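Thursday, May 16, 2024. Shared workshop, Follcombe. Handheld grippers, locker task.

Carried over from January: finger pads slipping on recessed handles. Gianni recut the pads with a deeper curve and a softer backing. Pair A and pair B now have the same pads. Old pads are in the Madon drawer, don't throw them out yet.

Marker cubes reprinted matte. The gloss ones washed out under the ceiling lights whenever the wrist rolled past vertical. Checked cube edges with the calipers, all faces within tolerance except one on the left unit, which Katia sanded and reglued. Recalibrated both sides afterward. Left needed two passes.

Session ran on the gray lockers, two hands, operator standing. Approach is from the front with both tips low, then up to the handle. Head view is kept for the whole run so we can recover the hand poses when a cube turns away.
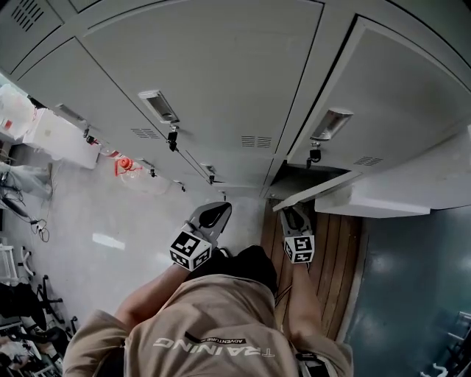
Tracking log has 1574 poses for the left cube and 896 for the right. The gap is mostly self-occlusion: when the right hand goes in low, the forearm covers two faces and the third is at a bad angle. Options are a bigger cube, or moving it 15 mm further back on the base. Graziella Z. prefers moving it. I would try that first, the bracket already has the slots.

Latches are harder than doors. The pad rides over a small latch and the operator corrects with the wrist, and the correction comes out in the trajectory as a short spike. Filtering hides it but also flattens the real contact. Left unfiltered for now.

Trigger spring on the right gripper is still stiff. Force at full close was 408 g on the kitchen scale, left was 339 g. Swap in the lighter spring from the Galli kit and measure again.

To do:

- move right cube back, recalibrate, repeat the low approach
- spring swap, right side
- thread lock on the base screws, both units
- ask Katia for the remaining matte sheets
- copy logs to the Prendby disk before anyone reformats the card

Gaetano has the bench until six tomorrow, so the recalibration goes after that.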